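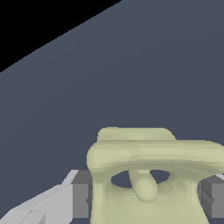
Practice task in the simulator: a pale green part held between the two fingers of the gripper.

Work with us > Granitz > Paid sessions > Remote operators

Remote operators wanted for robot teaching sessions, Rorkcombe

Granitz is looking for 40 people to sit in a warm room and pick things up very slowly. You will do this with a robot arm that exists only on a computer, using a hand controller that exists on your desk and has a cable that is slightly too short.

The project is called Tapley. We want an arm to learn to handle awkward, rounded objects by watching people do it first. Our own engineers have supplied 871 demonstrations to date, and the arm has duly learned to hesitate like an engineer. We would now like it to meet the public.

What you will do

You steer the gripper to the object, close the two fingers on it, lift it, and set it down where the task sheet says. Then you do it again. The objects have curves, holes and bits that stick out, and very few of them would sell in a gift shop. The scenery is plain grey and does not improve as the day goes on.

If you drop something, say so and press the red button. Drops are kept and labelled, so please don't hide them. Please don't do them for fun either, as one of us has to watch them all back.

Who we want

Anyone aged 18 or over who can use both hands for a session and sit through our safety talk, which covers the chair and the kettle. You don't need to know anything about robots. Left-handed people are very welcome, as we are badly short of them. If you play a lot of computer games, come along, but be warned that speed is marked down.

You should have normal or corrected eyesight. If screens make you queasy, this is the wrong job: the view sits close to the gripper and moves when it does.

Hours and pay

Each session lasts 88 minutes, including a break in the middle. The number came out of a spreadsheet and we have stopped arguing with it. We ask for 2 sessions from each person, on different days. Pay is by the session, at the rate given in the information sheet, and you are paid in full however the arm behaves. Sessions run until July at the Gakeo building in Rorkcombe. Parking is poor.

How to apply

Pick up a form at the Gakeo front desk or ask for one by post. Tell us which hand you write with and which mornings you can manage. Forms must reach us by March 5, 2019. We reply to everyone, though at much the same pace as the arm.

We use cookies to remember your settings and count visits to this page. Accept all | Manage choices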